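## 6. Setting up the visitor demonstration table

Rev. 3/3/24, Boltudar Handling Systems, Bredville site

This section covers the tabletop station used on open days. For the fixed cell, see Section 7.

**6.1 Before visitors arrive**

1. Wipe the tabletop with a dry cloth. Do not use solvent on the printed grid.
2. Place the round stand near the center of the table.
3. Lay the strainer ladle to one side of the stand, on the diagonal, with the hanging loop toward the operator.
4. Open and close each gripper 9 times. The fingers must close evenly. If one finger lags, tighten its mounting screw and repeat.
5. Check the finger pads. Scuffing is acceptable. Replace a pad if it rocks on its mount or no longer sits flat against the part.
6. Start the Dukance recorder and confirm that both grippers are listed as ready.

> **Note:** Battery life is around 40 minutes in continuous use. Charge the spare pack during the first group.

**6.2 Running the demonstration**

1. Ask the group to stand behind the floor line, at least 600 mm from the table edge.
2. Start recording and wait for the tone.
3. Bring one gripper in low over the table, fingers open, and close on the ladle handle.
4. Lift the ladle clear of the grid and hold it level.
5. Pass the handle to the second gripper. Release the first only when the second is fully closed.
6. Return the ladle to the table and stop recording.
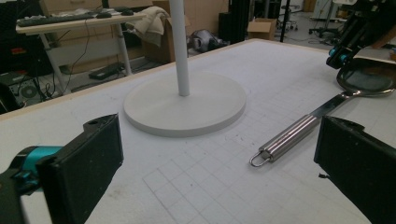
*Figure 6-1. Ladle and round stand on the grid, grippers at the table.*

> **Caution:** Keep fingers, lanyards and loose sleeves out of the gripper jaws. Visitors may operate a gripper only with a staff member at the table.

> **Caution:** Do not grip the ladle by its wire loop. The loop can slip between the pads.

**6.3 If a grasp fails**

- Handle turns in the pads: grip closer to the head.
- Stand moves on contact: stop, reset the stand and restart the recording.
- Second gripper not detected: reconnect it, then repeat step 6 of 6.1.

Discard failed recordings before the next group. The Głowacki adapter plate is not needed for this station and should stay in its case until the April revision of Section 7 is issued.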